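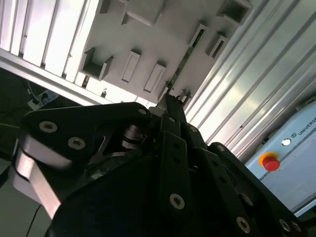
The gray panel at the Mirkach workshop in Drillham, seen from underneath.

DRILLHAM - Board fitting has a new home at Mirkach. The gray panel is up, the old bench jig is gone, and the count stood at 819 insertions when we stopped by shortly after lunch.

Quick background for anyone who missed the earlier item. Mirkach builds small wall cabinets for pump controls, mostly for customers out Poltby way. Inside every cabinet is a circuit board that has to slide into a narrow slot. Easy enough flat on a table. Less easy when the slot is on an upright face and the light's behind you. Returns for badly seated boards had been creeping up all year and the company wanted a proper practice piece to try out slot shapes before paying for the next batch of cabinets.

So, the panel. Designed in house by Ilaria Morelli, made by Caputo, delivered in November, two weeks later than promised. Everything on it is the same gray, base and raised parts alike. Slotted holders for the boards, square sockets, a couple of tall solid blocks and a cross-shaped piece that has already picked up the nickname "the faucet."

Morelli wanted the single color. "With the old jig we'd painted the slots white. Everybody got good at finding white paint," she said. "The cabinets don't have white paint."

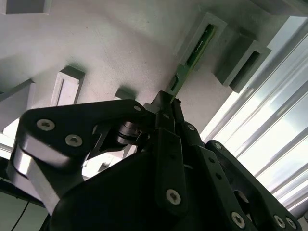 A green board going into one of the slotted holders.

Early numbers are decent. Of the first 100 boards tried, 95 went fully home on the first push. The other five caught on the lip of the holder, all at the same corner. Afshin Ranjbar, who keeps the log, thinks the lead-in on the slot is too short and has asked Caputo for a slightly wider mouth on the next version. No change to the depth. He was firm about the depth.

Board wear is the other thing being watched. Scuffing along the long edges mostly. Ranjbar pulls a board after 11 uses and bags it with a note of which slot it was in. There is now a drawer full of bags and he'd like a second drawer.

Not everyone is sold. Gifty Adjei works on cabinet assembly and says the spacing is kinder than the real thing. "On the panel you've got room all round. In a cabinet theres a cable bundle right where you want to be." She has asked for a mock bundle to be fixed next to at least one of the holders. Morelli says thats fair and it's on the list, probably after the socket work.

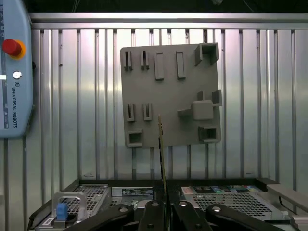

The socket work is next up. Those square openings are meant for plug housings, which Mirkach buys in and which vary more than they should from one delivery to the next. Plan is to run the housings through the same way as the boards, log the ones that stick, then go back to the supplier with something on paper. The cross-shaped piece comes last. It stands in for a shutoff handle and the question there is clearance, whether a board can come out of its slot without a knock on the way past.

Cost of the panel wasn't given. Nazareno Orlandini, who runs the workshop, would only say it was less than one bad month of returns. He does want a second one for the Poltby site, same layout, wider slot mouths if Caputo can turn them round quickly. Caputo had not confirmed a delivery slot when this went up.

Mirkach has asked assembly staff with comments on the layout to give them to Ranjbar before the revised drawing goes out. In writing please, he says, he's lost two sticky notes already.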